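Gometti Rental Fixtures
Equipment Review Meeting, Minutes
2022-02-22, back workshop

Present: Hạnh Văn (chair), Cường Bạch (minutes), Khổng, two from the assembly bench, one from purchasing
Apologies: none received

1. Minutes of the last meeting
Accepted with one correction. The spare parts order was for Skostari, not for the shelving supplier.

2. Skostari two-arm kit, trial period
Hạnh reported on the trial so far. The kit on trial is the two-arm version with the standard grippers, a wrist camera and the Jiltness teaching software. The loan runs for 9 weeks, and 3 of those are left. The job chosen for the trial is handling the uprights on the small white pipe racks, which is the slowest part of our rental returns.

Setup was done by the assembly bench from the printed guide. The guide was found to be clear on mounting and poor on cable routing. Skostari has been told and says a new cable section will be in the April edition.
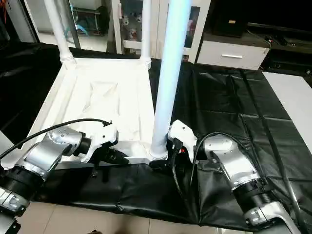

Khổng asked whether the arms could be set further apart, as the wider racks make up most of what comes back after a weekend and a trial on the small ones would not tell us much. Hạnh said the mounts allow it but the positions would have to be taught again. Agreed to try one wider rack before the loan ends.

Bench staff asked for the floor covering to be taped down at the corners. Agreed.

3. Results to date
266 attempts have been logged. The log was passed around. Of these, 19 were stopped by hand, mostly for a poor grip on the pole or a cable pulling tight. Purchasing asked if a stopped attempt counts against the kit when the operator was new. Agreed that it does, as new operators will be using it if we buy.

Grip force was discussed at some length. The default setting is meant for harder parts. The bench has been using the lower setting for poles and wants to keep it. Hạnh asked that the setting be written on the log sheet each time, as several pages have it missing.

Cường noted that the wrist camera view is useful for checking where the fingers meet the pole before the lift is started. The view on the laptop lags a little behind the arm. Skostari support suggested a shorter cable, and one has been requested.

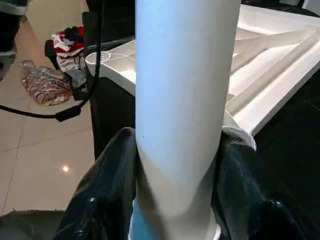

The same support call covered replacement fingers. They are sold in pairs and are not covered by the loan agreement if worn or scratched. Purchasing will ask for that in writing, along with the delivery time for a pair.

4. Cost and service plan
Two plans are on offer. The basic plan covers software updates and phone support. The full plan adds a yearly visit and a loan arm during repairs. Purchasing prefers the basic plan. Hạnh prefers the full plan for the first year. No decision was made. Purchasing will get both quotes on the same terms.

5. Other business
The bench would like a second stop button on the far side of the work area. Hạnh to ask Skostari if the controller takes one.

Actions
Hạnh Văn: stop button question, wider rack trial
Cường Bạch: log sheet with a line for grip setting
Purchasing: both service quotes, finger pair terms
Bench: tape the floor covering

Next meeting to be set once the quotes are in.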